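Clearing a Littered Table With a Cloth Tablecloth

Author: Shiuli Pathirana
Section: Household Methods, Living Room

Scope

The method applies to a table that has collected packaging, cups and wrappers over an afternoon and is covered with a fabric or wipeable cloth. It does not apply to bare glass or oiled wood, which are treated on a separate page. Readers in the Indisstead buildings should follow the local sorting chart where it differs from the categories used here.

What you need

One trash bag, 30-liter or larger
One small bag or bin for paper
A shallow tray for items that are being kept
A damp microfiber cloth and a dry one
A spray bottle with 300 ml of water and a few drops of dish soap
A lint roller, for fabric cloths only

Set the bags on the floor or on a chair at the working side of the table. Do not put them on the tabletop. A bag on the table takes up the space you are trying to clear and tends to tip over when it is half full.

Step 1. Remove anything that can spill

Cups come first, including cups that are already on their side. Pick up each cup by the rim and keep it level until you have looked inside. Empty any liquid into the sink. Stack cups of the same size and put the stack in the trash bag. Most printed paper cups have a plastic lining and are not accepted as ordinary paper.

If a cup has leaked, blot the cloth with the dry microfiber before going on. Do not rub.

Step 2. Check boxes and envelopes before discarding

Open every box with a lid and look inside. Cigarette boxes, tea boxes and candy boxes are often thrown away with something still in them. A box that still has contents goes on the tray with the lid closed. An empty box is flattened. If it has a foil or metallic layer, treat it as trash.

Red paper envelopes get the same check. Press the envelope flat between two fingers, then open the flap. Keep it on the tray if you are in doubt.

Step 3. Flatten the plastic bags

Crumpled shopping bags occupy most of the visible area on a cluttered table and hide smaller items. Lift each bag straight up by one corner and shake it once over the table so that anything caught inside drops out. Smooth it along its length, press out the air, and fold it in thirds. Clean bags can be reused as bin liners. Torn or sticky bags go in the trash.

Step 4. Wrappers and string

Paper wrappers with food residue are trash. Dry ones can go with paper.

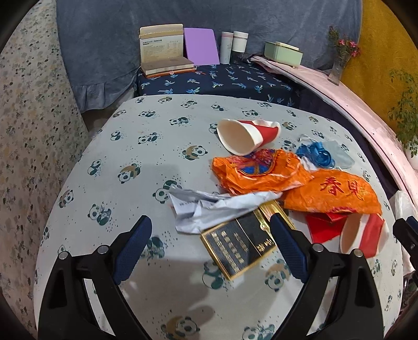 String needs separate handling. Do not pull on a tangle while it is lying among other items, as it will drag them off the edge. Lift the whole tangle in one hand and move it to the tray. Lengths over 300 mm are worth winding around two fingers and keeping. Shorter pieces are discarded. Small squares of cloth are moved to the laundry or back to the cleaning kit.

Step 5. Clean the tablecloth

For a wipeable cloth, spray lightly and wipe from the far edge toward yourself, then dry. For a fabric cloth, fold the four corners to the center, carry it outside and shake it. Use the lint roller on what remains. Printed fabric should be spot-tested at the hem before any soap is applied.

Step 6. Adjacent surfaces

Benches and low seats next to a table usually take the overflow. Close open food boxes and return them to the kitchen. Stand folders upright and lay books flat, with nothing resting on them. Straighten the bench cover last.

Maintenance

Repeat Steps 1 to 3 every evening. Steps 5 and 6 can be done weekly. Printed tablecloths should be washed inside out on a cool cycle at no more than 1000 rpm and dried away from direct sun.

Revision note: the string length in Step 4 was corrected in June.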